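Jilberg folding screen behind a dining table, daft idea?
Home & Garden > Small Spaces

brambleknee wrote:
Hello all, long-time reader, second post I think. We've got one of those flats where the table lives in the corner of the living room and everything else in the world ends up on it. I've been looking at folding screens to wrap round the back and sides so I can't see it from the sofa. The one I keep going back to is the Jilberg, the woven one in tan. Has anyone got one, or anything like it? Mainly I want to know if it makes the corner feel pokey. Budget is 200 all in and that has to cover a new tablecloth as well.

oldmarrow wrote:
Had a woven screen for years in the Brunley house. Lovely thing but a devil to dust, all those tiny holes. You want a soft brush on the hoover and a free afternoon.

pennyfold wrote:
Don't do it! Sorry, I know that isn't what you asked. A screen just gives you a den to hide mess in. We had one and the pile behind it got worse and worse until I couldn't find the car insurance. Get a sideboard with doors.

tansy_k wrote:
Disagree with penny, we've got ours round three sides of the table and I love it. It feels like a little café booth. I went for blue and white gingham on the table and I think it lifts the beige no end. This is after I'd asked everybody to clear their snacks away, so you can see how much notice they take of me.

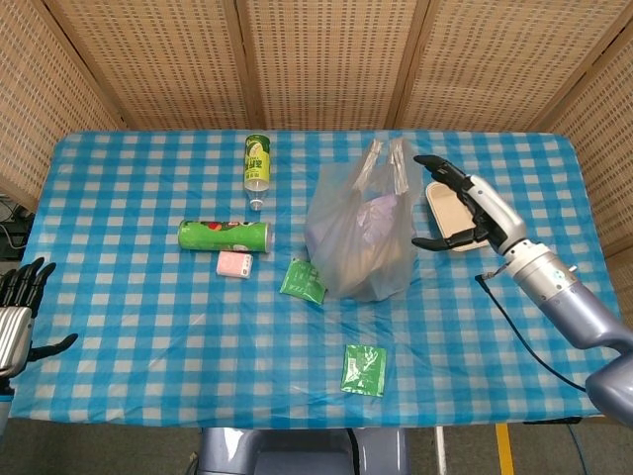
Gingham and screen, plus the usual snack pile

The cloth is from the market, wipes down fine but it creases if you so much as look at it. I've given up ironing it.

brambleknee wrote:
Oh that's really cheering, thank you tansy! The check is much nicer than I'd pictured, I was going to go plain. Does the screen stay up by itself or have you wedged it?

tansy_k wrote:
Stands up by itself as long as you don't open it out flat. Keep the sides bent in and it's happy. My sister-in-law leaned on hers when it was nearly straight and over it went, with her after it.

pennyfold wrote:
I'll give you the tablecloth, it's very jolly. But look, there's a can lying on its side and sachets all over the place! That's my whole point about screens.

tansy_k wrote:
Penny you'd find those on my table if I lived in a glass box.

Khattak wrote:
What's the drink at the back, the green and yellow one with the Chinese writing? My daughter's mad on anything fruity in a can.

tansy_k wrote:
No idea, my lads buy them. I can't read it either but there's a fruit on the front so I take it on trust.

oldmarrow wrote:
For the snacks, get a shallow basket and put it at the end of the table. Everything goes in at bedtime, bottles and all. Bohumila Sýkora at our allotment does that with her seed packets and she's the tidiest woman I know.

pennyfold wrote:
A basket is only a smaller screen.

brambleknee wrote:
Right, decided. Ordering the screen tonight and I've seen a gingham cloth for 15, so I'm well inside the money. Basket to follow if we need it (we'll need it). Will report back in October once we've had the decorating done.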